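Subject: Re: [jistley-users] Planner stops short of small contact targets

Hello all,

Our toaster setup is below, with the hand near the lever.

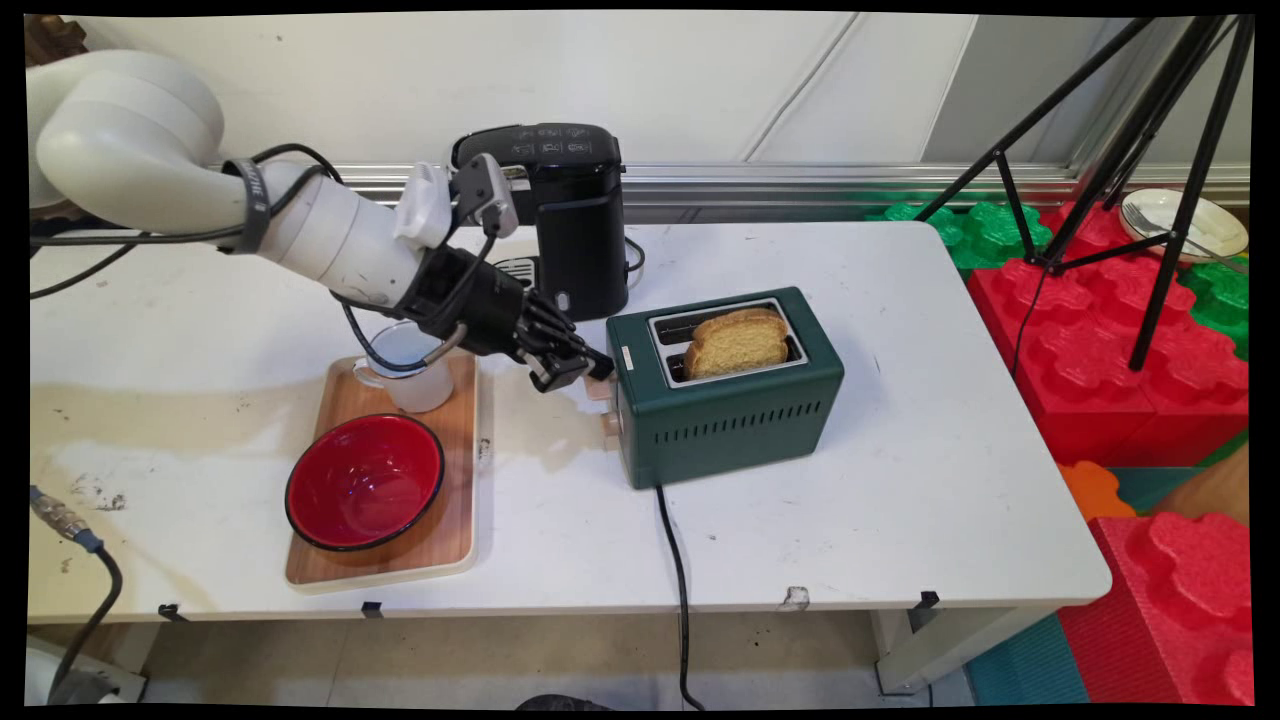
1. Goal tolerance

I think the problem is in the tolerance and not in the planner. On April someone wrote:

> We set the goal on the lever and Jistley reports success,
> but the fingertips stay a little above it. We raised the
> iterations from 1,000 to 3,000 and there is no change.
> Is the perception wrong, or the planner?

We had the same behaviour at Riltberg. The default tolerance is measured at the wrist frame, so a small error in angle there becomes a larger one at the fingertips. More iterations will not help, as the planner already believes it has finished. Please set goal_frame to the fingertip and try again with 1,000.

2. Collision margin

The toaster is dark green and our depth cloud is poor on its body. Pillai fills the holes with a box, and the box can swallow the lever, which is small and cream-coloured. We now cut the lever out of the box by hand and set the margin to zero for the finger links only. Please do not do this for the whole arm.

3. Cables

The cables that loop from the arm are not in our model. We filter them by dropping clusters under some 500 points. It is not a nice solution. Has anybody tried the cable plugin from Druton? I would like to know if it slows the control loop.

I can send my config file if it is useful.

Regards,
Riltberg lab, planning side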